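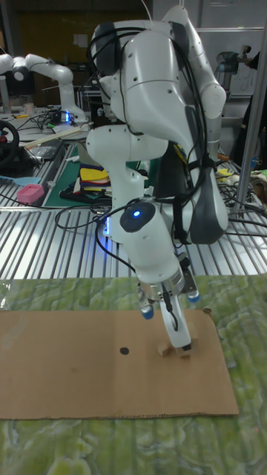
段ボールを敷く人のために

机の上に敷くものについて、世間は少々お金をかけすぎていると思う。

先月、Grudumという店でデスクマットを見ていたら、本革調の一枚が4000円だった。「調」である。革ではないものに4000円を払い、その上でカッターを使うのが怖いので、結局みんな何かをもう一枚敷く。何を敷くかというと、段ボールである。私はこの光景を職場でも親戚の家でも見てきた。高いマットの上に、通販の箱を切り開いた茶色い板が堂々と載っている。マットは段ボールに守られ、段ボールは誰にも守られていない。

だったら最初から段ボールでいいではないか、というのが今日の主張である。長くなるが、言いたいことはもう言ってしまったので、忙しい人はここで閉じてもらってかまわない。

段ボールの一枚敷きには、店で売っているマットがどうしても勝てないところがある。汚しても心が動かない点だ。ニスが垂れる、接着剤がはみ出す、鉛筆で寸法の計算をする。全部やっていい。むしろ計算の跡が残っているほうが便利で、うちの一枚には5月に棚を作ったときの引き算がそのまま残っている。答えが間違っているので棚は傾いているが、どこで間違えたかは今でも確認できる。本革調のマットにこういう芸当はできない。

小さな木のブロックを扱うときなど、とくに具合がいい。積み木でも端材でもいいのだが、角のある木片を硬い天板にじかに置くと、こつ、と妙に偉そうな音がする。段ボールの上なら、ぽそ、で済む。夜中に木片をいじる趣味のある人間にとって、この差は家庭の平和に直結する。我が家では一度、こつ、が続いたことで会議が開かれた。議題は私だった。

もっとも、私は下に柄物のマットを敷くこと自体には反対しない。最近は緑の大理石みたいな模様のマットがあって、あれはなかなかいいものだ。石なのか苔なのか判然としないところに、妙な愛嬌がある。ただ、柄が賑やかなマットの上で小さな部品をなくすと、かなりの時間を失う。私は真鍮の小ねじを探して、マットの模様を6回は指でつまもうとした。無地の茶色い段ボールは、その点でたいへん無口である。柄のマットを下に敷き、仕事をするところにだけ段ボールを重ねる。見た目はマットに任せ、実務は段ボールに任せる。会社でもよくある体制だ。 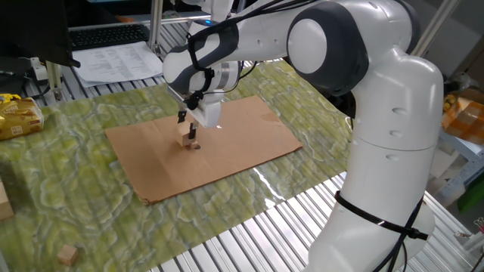 反対意見があるのは知っている。いちばん多いのは「貧乏くさい」というもので、これには反論できない。貧乏くさいからである。ただ、貧乏くさいと言う人の机を見に行くと、たいてい端のほうにお菓子の袋が転がっている。私の机にも転がっている。机の上の品位というものは、敷物を替えたくらいで持ち直すほど軽い問題ではないのだ。

次に多いのが「反る」というもの。これは段ボールの選び方と切り方が悪い。引っ越し用の大きな箱の側面を、折り目を避けて取ればいい。折り目が入っていると、そこで必ず山になる。ミシン目のある辺はそのままでもいいが、気になる人は定規を当てて落とす。湿気の多い時期は裏返して使う。裏返すだけで平らになったような気がするし、二、三日はその気分がもつ。

三つ目に「みっともないから客が来る前に片づけろ」という家庭内の意見がある。これについては従うことにしている。立てかければ冷蔵庫と壁の隙間に入るのも、段ボールの長所のうちである。

ここまで書くと、段ボールなら何でもいいのだろうと思われそうだが、そうもいかない。私にも好みはある。Kirkarauという家具の通販の箱は紙が厚くて腰があり、切り口が毛羽立たない。肝心の家具のほうは組み立てて一年で扉が閉まらなくなったのに、箱はまだ現役である。あの会社は中身と外身を作る部署を入れ替えたほうがいい。反対に、飲料の箱は印刷が多くてだめだ。木片を置くたびに「天地無用」と叱られている気になる。

大きさにも言いたいことがある。欲張って机いっぱいに敷く人がいるが、あれは失敗のもとだ。全面を覆うと、段ボールは道具であることをやめて、ただの汚い机になる。まわりに下のマットが見えているくらいがちょうどいい。使う木片は上に載せ、順番を待っている木片は外に出しておく。茶色いところが現場で、外は待合室だと決めてしまえば、何に手をつけたのかで悩まなくなる。私はこの決まりを自分で作って、自分でよく破る。気がつくと待合室のほうで鑢をかけている。

木片といえば、Pärnの積み木は塗装がなくて気に入っていたのだが、甥にやると言って買ったものを、角の手触りがよかったのでしばらく自分の机に置いていた。しばらくというのは9か月である。その間に甥は積み木の年頃を過ぎた。申し訳ないので図書券を送った。積み木はいま、段ボールが反りかけたときの重しとして立派に働いている。

先週、Graltdenという工作雑貨の店がうちの近くにできたので覗いてみたら、「作業用クラフトシート」という商品が並んでいた。手に取って裏返し、光にかざし、切り口の波を確認した。段ボールだった。無地で、角がきれいに落としてあって、5枚入りで、袋に「あたたかみのある風合い」と書いてあった。

ここで腹を立てるのは簡単だが、私は少し複雑な気分になった。長年、家族の冷たい視線のもとで続けてきたことが、値札をつけてもらえたのである。認められたとも言えるし、横取りされたとも言える。それに、角を落とすのはいい考えだと思った。うちのは四隅がとがったままで、冷蔵庫の隙間から引き出すときに必ず手の甲をやられる。

買わずに帰って、その晩、自分の段ボールの角をカッターで丸く落とした。下に何も敷かずにやったので、天板に傷がついた。傷の上には今、段ボールを敷いてある。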